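6 更新配信の遅れと端末の実態

前節までは、業務用に貸与されたスマートフォンのOSの版を、管理サーバーに残る記録だけから推定した。本節では、同じ端末群について配信の経路を追い、メーカーが更新を公開してから端末に適用されるまでの間に、どの段階で時間がかかっているのかを調べる。扱うのはAndroid端末に限る。iPhoneを併用している企業もあったが、配信経路が一本で比較の相手にならないため、集計から外した。

対象の企業と端末

対象は、販売代理店Giannakopoulosを通じて端末を調達し、管理サービスDriltitexに登録している20社である。業種は運送、設備点検、訪問介護、小売が多く、情報通信業は含まれない。端末は600台近くあり、大半がClekora製の同一系列の機種で占められる。残りは複数メーカーの機種が混ざっており、買い替えの途中で旧機種が残ったもの、破損の代替として急いで調達されたものが目立った。

記録の締めは2018年11月24日とした。この日以降に適用された更新は、公開日が締めより前であっても未適用として扱っている。締めの直前に公開された更新では遅れが過小に出るため、後で述べる中央値の計算からは、公開から締めまでの期間が短い更新を除いた。

端末の登録台帳は企業ごとに書式が異なっていた。管理番号だけで利用者を記していない台帳もあれば、利用者の部署名しかないものもある。同一端末が二重に登録されている例もあり、これは製造番号で突き合わせて片方を削った。製造番号が台帳と管理サーバーの双方で欠けている端末は、機種名と登録日時で照合を試み、それでも決まらないものは除外した。

四つの段階への分割

更新が端末に届くまでを、次の四つの段階に分けた。第一に、メーカーが更新を公開してから通信事業者が配信を認めるまで。第二に、事業者の配信開始から管理サーバーが更新を検知するまで。第三に、検知から企業の管理担当者が適用を許可するまで。第四に、許可から端末で実際に適用が完了するまでである。

先行研究の多くは第一の段階に関心を寄せてきた。消費者向け端末では、利用者の手元に通知が出ればその多くが数日のうちに適用されるので、遅れの主因がメーカーと事業者の側にあるという見方は自然である。一方、業務用端末では間に管理担当者が入る。Gwenllian Ifansは小規模事業者への聞き取りをもとに、担当者の許可待ちが遅れの大きな部分を占めると論じたが、記録による裏づけはなかった。本節の集計はその主張を記録の側から確かめるものでもある。

段階の境目を決める時刻には、それぞれ別の出所を用いた。第一段階の起点はメーカーの告知ページの掲載日、終点は事業者の配信開始日である。掲載日は日単位でしか分からないため、全段階を日単位に丸めた。第二段階の終点と第三段階の終点はDriltitexの操作記録から取った。第四段階の終点は、端末が管理サーバーに新しい版を最初に報告した日である。端末は電源が入り、かつ通信できる状態でなければ報告しないので、適用日と報告日がずれる場合がある。とくに予備機として引き出しに保管されている端末では、このずれが大きい。

第三段階の長さ

集計の結果、最も長いのは第三段階であった。第一段階は機種によって差があるものの、Clekora製の端末に限れば短く、かつ安定していた。第二段階はほぼ無視できる。管理サーバーは一日に一度更新の有無を確認しており、検知が翌日を越えることは通信障害の時期を除いてなかった。

第三段階の中央値は2か月であった。ただし分布は偏っており、中央値だけを見ると実態を誤る。検知の当日に許可する企業が一群あり、これとは別に、許可が半年近く行われない企業が一群ある。その間に位置する企業は少ない。前者は、Driltitexの設定で自動許可を有効にしている企業とほぼ一致する。自動許可を使わずに素早く許可していた企業では、いずれも端末管理が担当者の本務として職務分掌に書かれていた。

許可が遅い企業の担当者は、総務、経理、配車など別の業務を本務としている。面接では、更新の通知を見ていないという答えよりも、見たが保留にしたという答えが多かった。保留の理由として最も多く挙がったのは業務アプリの動作保証である。運送業の企業が使う配車アプリでは、開発元が対応済みのOSの版を一覧で公開しているが、一覧の改訂が遅れるため、担当者はそこに新しい版が載るまで待つ。設備点検の企業では、点検票アプリの開発元がすでに事業を縮小しており、問い合わせても返答がない状態が続いていた。

次に多かったのは繁忙期の回避である。小売の企業は年末から1月にかけて一切の更新を止める。この慣行は明文化されておらず、過去に更新後の再起動で店頭の決済ができなくなったという出来事が口伝えで残っている。いつの出来事であったか、どの機種であったかを正確に答えられた担当者はいなかった。

許可の遅れをセキュリティ上の危険と結びつけて考えている担当者は少なかった。更新の告知文は脆弱性の番号を並べる形式が多く、自社の業務に関係するかどうかを読み取れないという意見が複数の企業で出ている。告知文を印刷してファイルに綴じている企業もあったが、綴じた文書が許可の判断に使われた形跡は見つからなかった。

第四段階と利用者の行動

許可が出た後、端末での適用にも時間がかかる。適用には充電残量と無線LANへの接続が条件となっており、訪問介護の企業ではこの条件が満たされにくい。職員は直行直帰が多く、端末は自宅で充電される。自宅の無線LANに業務端末をつなぐことは規則で禁じられているので、事務所に立ち寄る日まで更新は始まらない。

この企業では、月例の会議の日に適用が集中していた。会議室の無線LANに全員の端末が同時につながり、更新の取得が始まるためである。回線が細く、会議の間に取得が終わらない端末が毎回残る。担当者はこのことを把握しており、会議の開始を早める案も出たが、実施には至っていない。

運送業では事情が異なる。端末は営業所の充電台に戻されるため、許可から数日で大半が適用を終える。残るのは長距離便の端末と、故障のため棚に置かれた端末である。故障端末を台帳から外す手続きが煩雑なため、修理に出されることもなく未適用のまま登録が残る。未適用率を企業間で比べる際に、こうした端末を分母に含めるか否かで順位が入れ替わる。本稿では、締めの時点から遡って6か月の間に一度も通信のない端末を休眠端末とし、分母から除いた。

休眠端末の扱いは出荷統計との比較でも問題になる。代理店の側から見れば、引き渡した端末はすべて稼働中とみなされる。管理サーバーの側から見れば、報告のない端末は存在しないに等しい。両者の差は買い替えの直後に広がり、旧機種の回収が済むと縮む。旧機種を回収せずに予備として残す企業では、差が縮まらないまま次の買い替えを迎えていた。

機種による差

Clekora製とその他の機種を比べると、第一段階の差は大きいが、全段階の合計では差が小さくなる。第三段階が長いため、その前の段階で生じた差が埋もれるからである。許可の早い企業に限ると、機種の差は合計にもそのまま現れた。機種選定で更新の早さを重視する企業であっても、社内の許可手続きが変わらなければ効果は得られにくい。

複数の機種が混在する企業では、担当者が機種ごとの許可を分けて行わず、全機種の更新が出揃うのを待ってまとめて許可する傾向があった。管理画面では機種ごとの許可ができるが、その操作は設定の深い階層にあり、存在を知らない担当者もいた。このような企業では、最も配信の遅い機種が全体の速度を決める。買い替えの途中で残った旧機種が数台あるだけで、新機種の更新が止まっている例を確認した。

地域共同調達Grurnutauに参加している企業は、調達の窓口を一つにまとめ、機種も統一している。まとめ待ちによる遅れは見られなかった。ただし許可の権限は各企業に残されており、第三段階の長さは参加企業の間でもばらつく。窓口が許可まで代行する案は、業務アプリの違いを理由に見送られたという。 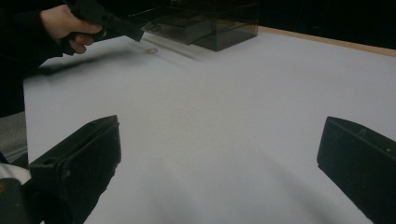
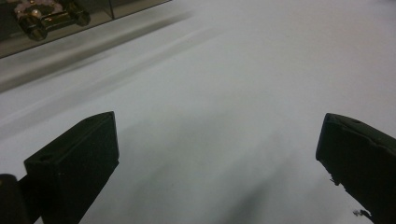
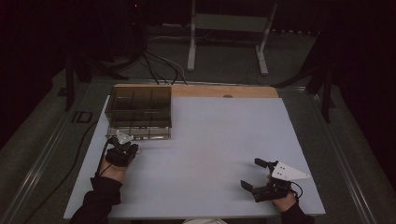
図2 明るい色の面の上で使われる黒いグリッパー

許可の代行が見送られた経緯については、窓口の議事録を閲覧することができた。議論の中心は、更新後にアプリが動かなくなった場合の責任の所在であった。各企業が自ら許可すれば責任は各企業にあるが、窓口が許可すれば窓口に問い合わせが集まる。窓口の人員は調達業務だけで手一杯であり、増員の見込みもなかった。議事録には、アプリの開発元ごとに対応状況を取りまとめて配布するという代案も記されている。この代案は採択されたものの、取りまとめの更新頻度が決められておらず、閲覧した時点で掲載内容は古くなっていた。

測定上の制約

本節の集計にはいくつかの制約がある。まず、対象が単一の代理店の顧客に限られる。この代理店は導入時に管理サービスへの登録を勧めており、登録のない端末の状況は分からない。管理サービスを使わない企業では、利用者が自分の判断で更新を適用するので、第三段階そのものが存在しない。その場合に全体の遅れが短くなるのか、利用者の放置によってかえって長くなるのかは、手元の記録からは判断できない。

また、自動許可の設定が途中で変更された企業がある。操作記録には変更の日時が残るが、変更前の設定値が残らない仕様であったため、担当者への確認で補った。担当者が交代していた企業では確認がとれず、変更後の期間だけを集計に用いている。

さらに、第四段階の終点を端末の報告日としたことから、休眠端末の基準に届かない程度に長く電源を切られていた端末では、遅れが過大に出る。報告の間隔が長い端末を除いて再計算したところ、第四段階の値は短くなったが、第三段階が最も長いという結果は変わらなかった。

面接は各企業の管理担当者だけを対象とした。端末を日々使う職員の側の事情は、担当者を通じて間接的に得たものである。再起動を避けるために職員が通知を閉じ続けているという話は複数の担当者から聞いたが、通知を閉じた操作は管理サーバーに送られないため、件数としては確かめていない。次節では、許可手続きの長さを企業の規模と業種で説明する回帰を行い、自動許可の有無を加えたときに他の係数がどう変わるかを見る。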